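# Washing and grading second-hand soft toys

Hedon takes in used soft toys, cleans them, grades them and passes them on to charity shops and nurseries. The workshop manager, who asked to be identified by job title only, spoke to us between two wash loads. The questions have been dropped and the replies put in order of subject.

The process starts with sorting. Toys arrive in mixed sacks, and the first decision is whether a piece can go in water at all. "Anything with a sound box comes out first," the manager said. "Then anything filled with beans or sawdust. You find those by weight and by squeezing the feet. What is left is mostly polyester fibre filling, and that will stand a machine wash."

Labels are read where there is one. In many cases it has been cut off, and the workshop then treats the toy as the most delicate type it could be. White and cream pieces are kept apart from the rest from this point on.

"Cream plush is the hardest stock we handle," the manager said. "The pile is long, it holds dust at the root, and it shows everything. If it goes in with one red toy it comes out pink and we have lost it. People blame the temperature. Most of the time the load was mixed."

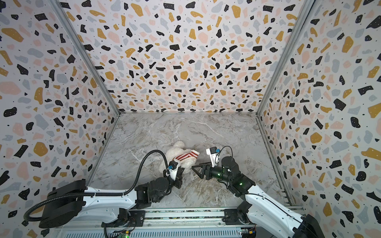
Povance, 10/6/19

A pale toy in a striped red and white garment brings both problems together. The garment is checked before washing to find out whether it comes off or has been stitched on. If it comes off, it is washed alone. If it is stitched, a damp white cloth is pressed against a red band for a minute and then looked at under a lamp.

"If there is colour on the cloth, the toy does not go in the drum," the manager said. "We clean the plush by hand with foam, working away from the stripe, and we sponge the stripe last. It takes seven times as long. We still do it, within reason. A toy with its clothes on will go out of the door sooner than one without."

The workshop does not unpick stitched garments as a rule. The fabric underneath has often kept its original shade while the head and limbs have dulled, and the join shows. There may also be glue, or a bare patch where the maker saved on pile fabric. "You take off a jumper to be helpful and you find plain backing cloth. Now you have a worse toy and a spare jumper."

Machine loads are run at low speed in net bags, two toys to a bag at most. The manager prefers a liquid detergent, measured short of the amount on the bottle, and an extra rinse. Powder was given up after grains were found in the pile behind the ears. The workshop buys its liquid from Zanero in large drums and has seen no reason to change.

Drying takes up more floor space than any other stage. Toys are laid on their sides on mesh racks and turned. They are not hung by the ears or limbs, as wet filling drops and does not go back.

"Lying on the side is best for the short-limbed ones," the manager said. "On the back, the head stays damp where it touches. On the front, you flatten the face. The surface will feel dry a full day before the middle does. We push a thumb in at the neck and hold it there. If it feels cool, it goes back on the rack."

Brushing follows, with a wire pet brush for long pile and a soft nail brush for short. The direction is always from the root outwards, in small strokes. Garments are covered with a strip of card so that the wire does not catch the knit.

Grading is the last stage. Seams are pulled by hand at the neck, arms and legs. Eyes and noses are tested with a spring gauge made for the workshop by Sheehan, and any part that moves is a fail for the nursery stock. The current batch is numbered 1611. Of the toys in it, 81 had been passed by the time of our visit, and almost all of those were short pile.

"Long pile always lags," the manager said. "It is slower to dry and slower to brush, so the figures for a batch look poor until the end of it."

Asked what people could do before giving a toy away, the manager had a short list. Do not wash it the night before. Do not spray it with scent. Leave the label on. If it has a garment that comes off, leave that on as well, and pin a note to it if it has been known to run in the wash.

Sacks are accepted at the side entrance throughout June. The front door is kept shut while the racks are in use.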